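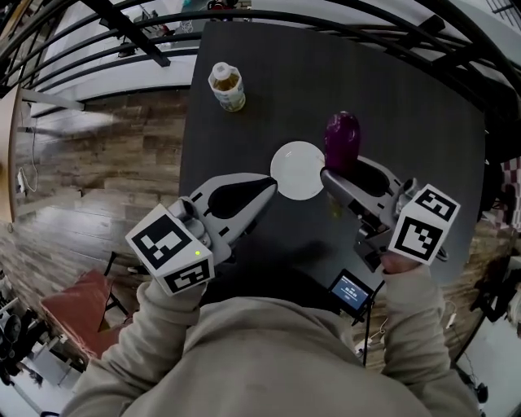 The Ene Heavy Linen Tablecloth

Washed linen, made to be used every day
From $462 for the square, made to order

We've been selling tablecloths at Asirmont for long enough to have strong feelings about them, and the strongest is that a good cloth ought to come out on a Wednesday for sausages. The Ene is the one we use at home. It's a heavy, slightly slubby linen with a generous drop and mitred corners, and it goes on looking better for years after you've stopped being careful with it.

We started working on the Ene after one customer too many told us she kept her lovely linen in a drawer and ate off a wipe-down vinyl. We understood completely (ours was in a drawer too!), so we went back to the mill at Clakbridge and asked for something with more body, in colours that could cope with beetroot. It took a good while and a lot of swatches pegged to the line out the back, but we got there, and we're awfully fond of it.

The cloth

The yarn is pure flax, woven at Clakbridge on wide looms so that even our biggest size is made from one piece with no join down the middle. It's then washed and tumbled before it's cut, so the shrinking is mostly done by the time it reaches you. Allow for a tiny bit more in the first couple of washes, particularly lengthways. We cut with that in mind, so please measure your table and order to suit it, and don't add extra "just in case".

You'll find thick threads and little knots here and there. That's the flax. If a slub really bothers you, send us a photo and we'll have a chat about it, but do please leave the scissors in the drawer until we have.

Colours

Oat: a warm, creamy neutral, our best seller by a long way
Bay Leaf: a greyed-off green, lovely with white crockery
Storm: a blue-grey that goes nearly navy by candlelight
Brick: softer than it sounds, and very forgiving of tomato
Aubergine: new in May, deep and a touch moody

Colours are dyed in small lots and do shift a little from one to the next. If you're matching a cloth to napkins you already own, tell us when you bought them and we'll have a rummage for something close. Swatches are free, and you can ask for as many as you like. Prop them up in the room for a few days and look at them in the morning as well as at night, as Storm in particular is a different creature after dark.

Sizes and prices

Square, seats four: $462
Rectangle, seats six to eight: $603
Round, seats four to six: $603
Napkins, set of four: please ask, as the price depends on the hem

For a proper sit-down drop, measure your tabletop and add the overhang you want on both sides. A hand's length either side suits most family tables. Any longer and it starts pooling in people's laps, which is glorious at Christmas and a nuisance at breakfast. Round tables are trickier, so ring us with the distance straight across the middle and we'll do the sums while you've got us on the phone.

We also make very long cloths for halls, wineries and weddings. The largest we've sewn so far was $3,479, and it needed two of us to fold it and the whole workroom floor to hem it on. If you have something of that sort in mind, give us plenty of notice.

Looking after it

Cool or warm wash, ordinary liquid detergent, no softener. Softener coats the fibres and the cloth stops soaking things up. Wash dark colours on their own the first few times.

Red wine: blot it, then rinse with cold water from the back of the cloth. Salt has never done much for us.
Oil and butter: a dab of dishwashing liquid rubbed in with your thumb, left for as long as it takes to have a cuppa, then washed.
Candle wax: let it harden, crack it off, then iron what's left between sheets of brown paper.
Turmeric: wash it and hang it in full sun. You may need to do this more than once. Curry lovers might think about Brick.

Line dry if you can, and bring it in while there's still a bit of damp in it. Ironing is up to you. We iron for birthdays and otherwise smooth it flat with our hands and let the weight of the cloth do the rest.

A word on underlays

If your table is timber and you're putting hot dishes down, please use trivets or a felt underlay. Linen is sturdy but it won't stop heat getting through to a finish. Our Prirudside felt is cut to the same sizes as the Ene and sits just inside the edge so it doesn't show. It quietens the cutlery down no end, too, for anyone with small children.

Ordering and returns

Every Ene is cut and sewn once you've ordered it, so allow three weeks before we post it, or a little longer in the lead-up to Christmas. Standard sizes can be returned unwashed within thirty days. Custom sizes can't come back unless we've made a blunder, in which case we'll happily sew you another.

We do mending as well. Post us your burnt, torn or cat-clawed Ene with a note pinned near the damage, and we'll darn it in a matching thread or a contrasting one, whichever you fancy. The first mend is on us.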